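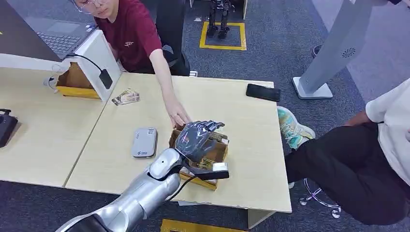 Slide 2: Why I'm talking about returns

Hello, thanks for having me. (Wait for people to sit down. They always shuffle about at the start.)

I've run the back room of an online shop for nine years. We sell kitchen bits, mostly Tasico pans and their endless lids. If you've ever sent something back because it was the wrong size, somebody like me opened the parcel.

Quick show of hands: who has something at home right now that they mean to send back? Keep them up if it's been there more than a month. Right, so that's my audience!

Slide 3: What a return costs a small shop

People think the cost is the postage. Postage is the bit I can plan for. What hurts is the time between the parcel landing on our bench and the thing going back on the shelf. It has to be opened, checked, matched to an order, refunded, wrapped again and put away, and if the box is torn we need a new one.

Last October we had 1,000 parcels go out and 68 come back. Doesn't sound too bad, does it? But those 68 took up more of Joris's month than the rest of his job put together. (Joris Hermans, if you're in the room, wave.)

Pause here. Drink some water.

Slide 4: The lid story

Tell the lid story, but keep it short this time, I went on far too long in Flelmont.

Short version: we sold a lid that fitted two sizes of pan, and the listing gave the width across the outside rim. Everybody at home measures the inside of the pan. So they ordered, it didn't fit, back it came. I blamed the customers for a whole summer, which I'm not proud of. Then Li-hua Au changed one line on the page to say "measure the inside edge" and put a little drawing next to it, and the lids more or less stopped coming home.

If they laugh, do the bit with my mum and the tape measure. If they don't, move on.

Slide 5: Read the notes people write

We have a slip in every parcel with a blank space on it. For years we typed up the tick boxes and threw the rest in the bin. Please don't do that. The blank space is where people tell you the handle gets hot, or the blue is more of a green, or it was a present and he's left her. (Soft laugh, usually.)

Kirsten Østergaard read through 100 of those slips one rainy afternoon and came back with a list for the website. We've still not finished it.

Slide 6: Things I'd try on Monday

Change this heading, it's a Thursday crowd or something. "Things I'd try first" will do.

Pick your most returned item and order one to your own house. Open it at the kitchen table like a normal person.
Put the return slip on top of the goods, where it won't get lost in the paper.
Use a box that can be closed again. Damgaard do a decent one with a second sticky strip, and it's a few pence more.
Refund first and argue later, if you must argue at all.

Slide 7: Questions

Uliana Vakulenko has the roving mic. Somebody will ask about charging for returns. Say we tried it, sales dipped, we stopped, and I'd be happy to talk about the numbers over coffee.

Slides go up on the Zurnside page tonight.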